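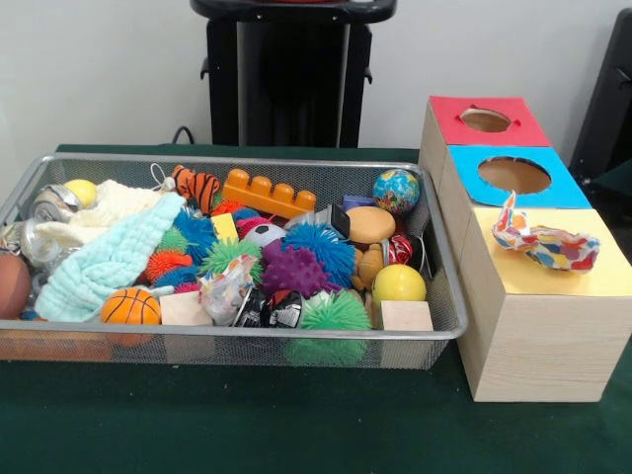
4.2 Clearing a mixed tray

The second chore is the one most households would recognize: a container of odds and ends has to be emptied, and each item has to go where it belongs. We chose it because it combines two problems that are usually studied apart, picking from dense clutter and handling cloth. A wire-mesh tray is filled to the rim with balls, blocks, plush toys, cans, packets and fabric, and placed beside a stepped wooden box whose compartments have red, blue and yellow tops. Rigid and rubbery items are assigned to the openings by size. Fabric is laid on the yellow top and counts as placed when no part of it touches the tray.

The tray was repacked by hand before every episode, following the packing list drawn up by Robles and Dimitriou for the Allach trials. The list fixes the items but not their positions, so that neighboring objects differ from one episode to the next. We recorded 216 episodes. An episode ended when the tray was clear, when an item left the table, or after 11 failed grasps in a row.
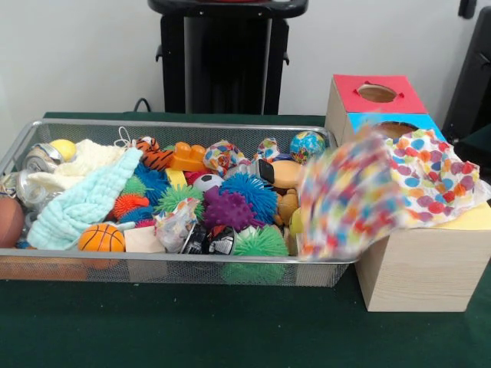
Figure 4. Patterned fabric in motion between the tray and the wooden boxes. Most of the remaining items are still in a single pile.

Grasp failures were logged by item class and totaled 682. Cloth accounted for the largest share. The knitted cloth and the towel lie across several other objects, and a pinch that is a little too deep takes hold of whatever is underneath. The reverse error was also common: the fingers closed on a single fold, the fold slipped out, and the cloth settled in a new shape that the planner had to segment again from scratch. Thin printed fabric was easier to lift than the towel but harder to put down, and it tended to trail back over the tray rim during transfer.

The spiky rubber balls gave the opposite result. Their outlines are poor in depth images — the filaments return scattered points — and we had expected them to rank near the bottom. In practice the filaments deform around the fingers and forgive large errors in position. Wooden cubes were reliable except against the rim, where there was no room for the second finger.
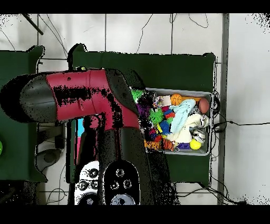 Figure 5. Robot arm reaching over the packed tray, with the wrist casing covering part of the contents.

Occlusion by the arm itself was a further source of error. With the wrist over the tray, the overhead estimate of nearby items is out of date until the arm withdraws. Retracting after every attempt removes the problem but lengthens the episode, and the schedule used here retracts only after a failed grasp. Iglesias and Carrasco reported the same trade-off for the Irton shelf task.

We do not regard the chore as solved. Sorting of rigid items is close to usable without supervision, while cloth still calls for a person within reach of the table. Section 4.3 repeats the protocol with the fabric removed.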